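Automatisation du poste de tri, atelier Zarelden

2 août 2018

32 partages | 4 commentaires

Galerie consacrée à la cellule Jeva, installée en février par l'intégrateur Halgate. Le tri des chutes métalliques se faisait à la main, en gants, sur deux équipes. La cellule traite jusqu'à 1 000 prises par poste. Les opérateurs sont affectés au contrôle, au réglage des pinces et à la reprise des rejets. L'effectif est inchangé ; la rotation sur le poste est passée de deux heures à quatre.

Prise de fil

Matière difficile : le fil fin s'emmêle et la masse saisie varie d'un cycle à l'autre. Consigne opérateur : intervention sur le plateau uniquement bras à l'arrêt, pince ouverte. Les doigts sont contrôlés à chaque changement d'équipe et remplacés sur relevé d'usure.

Petit faisceau de fils métalliques brillants serré entre les pointes d'une pince noire ; le reste du fil, bouclé, s'étale sur la table. Fines rayures claires sur le doigt long.

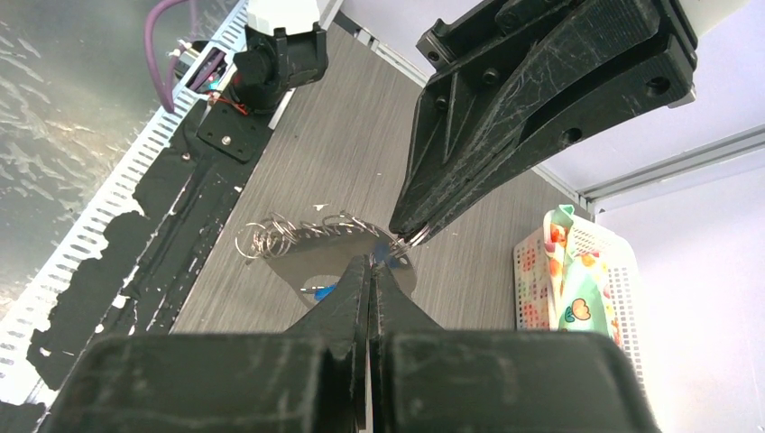
Suivi des rejets

Sur 2 308 cycles relevés, 207 ont demandé une reprise manuelle. Le relevé est saisi par l'opérateur en fin de poste.

Partager | 4 commentaires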